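Paper bench notebook, Idesard workshop
August 16, 2025

Still chasing the lumps. The sheets Slamet pulled on our last session dried with those little hard knots in them again, and they show up like gravel when you hold a sheet to the window. I was blaming the blender. Slamet was blaming me. So I spent the whole morning on pulp prep and only got to pulling after lunch, and I'm writing it all down while my sleeves are still damp.

Fiber was the old cotton sheeting from the blue bin, cut to thumbnail squares (Frida's cutting, much neater than mine), plus the last handful of abaca left over from March. Soaked overnight in a lidded bucket. I know the label on that bucket says "linen only." It was the only clean one!

Draining

I've been squeezing the pulp out by hand before weighing, and I think that's where a lot of the knots come from. You get a fistful, you wring it, and you've basically made felt. So this time no squeezing: just tip it into a colander lined with curtain netting and walk away. The big green plastic one with the slots is good for the netting because it has a wide smooth rim to clip onto, but don't even try it bare. Short fiber goes straight through slots and then you're fishing it out of the drain trap with a fork. 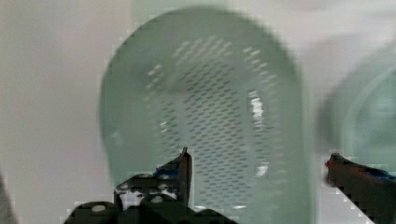 Beating

Fifteen minutes in the Brevus, in short bursts, with way more water than I'd normally use. I measured 3000 ml into the tub first and kept topping the jug up from that so I'd know where I was. The motor sounded a lot happier. Last time it was groaning and there was a smell, and I'd rather not have to explain that smell to Yvonne twice.

Jar test after: pinch of pulp in a jar of water, shake, hold it up. First batch still had clots floating in it. Second batch was like thin milk with fluff in it, really lovely. The only difference I can find in my scribbles is that the second batch went into the jug already loosened up in water and the first went in as a lump. So Slamet was right, it was me. He hasn't read this yet and I'm in no hurry.
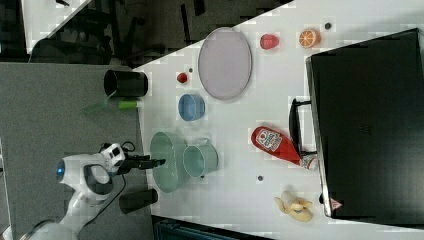 I did think about adding the formation aid at this point but Sigrún says get the pulp right before you start fixing it with slime, and she's been doing this longer than any of us. I left it out. Fast draining vat, so you have to be quick with the shake: front to back, side to side, then stop. I kept giving it one extra wiggle after the water had gone through and you can see exactly which sheets those are, they've got a wave in them like wet sand.

Couching was fine once the felts were properly wet. The first felt was too dry and the sheet just sat on the mold and laughed at me. Used the Wela blankets, cut down. They shed a bit of gray lint along the cut edges, so trim those or sew them before we do anything white for a customer.

Sheet weight

Target was 78 gsm for the letterpress cards. I pulled a test sheet, dried it with the iron between blotters and got something a good bit heavier. Thinned the vat, tried again, closer. Third one was on target and then of course the vat drifts as you pull, and I forgot to top up with pulp, so the bottom of the stack (that is, the last ones) will be thin. They're marked with a pencil dot in the corner. Behrouz can have them for lining, he isn't fussy about thickness so long as the grain of the thing behaves.

Sizing

Gelatin bath, kept at 58 C on the hot plate. I did the leftovers from the previous stack because they'd had time to cure. Slid them in with a strip of polyester under each one, out the other side, onto a blotter. One tore at the corner where I grabbed it like an idiot. Pen test on the dry ones is for tomorrow, with the iron gall ink and the cheap blue stuff both, as the blue feathers on everything and tells you more.

Wish somebody would write on the gelatin tin what strength it is. If it was you, please say.

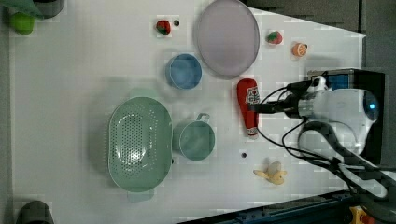 Loose ends

Press: the left-hand screw is binding about halfway down. I backed it off and used wax and it went, but it wants a proper clean.

Netting: buy more, the fine kind. The coarse one leaves a print on the pulp cake. Doesn't matter, but it bothers me.

Frida wants to try the onion skin inclusions in the next batch. Fine by me, as long as they're boiled first and they go in after beating. Last time they went in before and we got beige.

Stack is in the press now with the boards on top. Please don't open it to peek, Slamet. I'll change the blotters first thing.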